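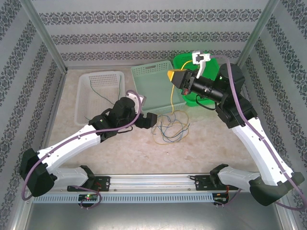

Offcuts of hook-up wire are the worst thing in my workshop to store. Spools look after themselves. Anything cut to length goes into a drawer, and by July the drawer holds one solid mass.

My current method is sorting by color into mesh baskets. I tried sorting by gauge first, which failed because I could not read gauge at a glance and kept reaching for the stripper to check. Color is faster. Length gets dealt with afterwards, inside each basket.

The procedure is simple. Tip the pile onto a hard, pale surface and spread it until it is one or two strands deep. Start with whichever color has the fewest pieces. Find a free end, follow it to the first crossing, and lift there – pulling from the end only tightens the loops further in.
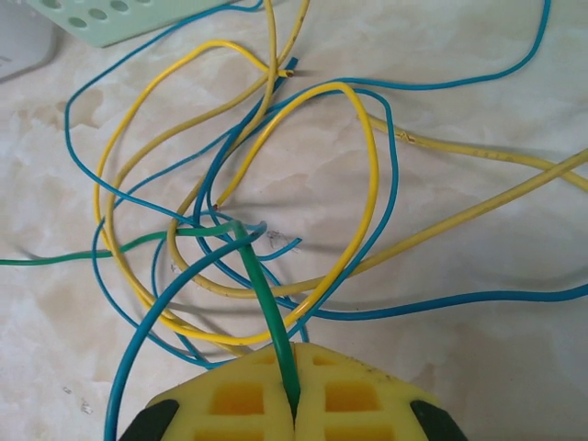

Anything shorter than 100 mm goes in the scrap tin. Frayed ends get trimmed back to clean insulation before the wire is put away, otherwise the loose copper hooks into everything else.

Coralie Trevaskis prefers to coil each piece and tape it. That is tidier, but it takes her most of an evening and the tape leaves residue on PVC. I coil only the long ones, by hand, and lay the rest flat in the basket.

Still undecided on what to do with two-color twisted pairs.

Last updated: July
8 comments · 28 shares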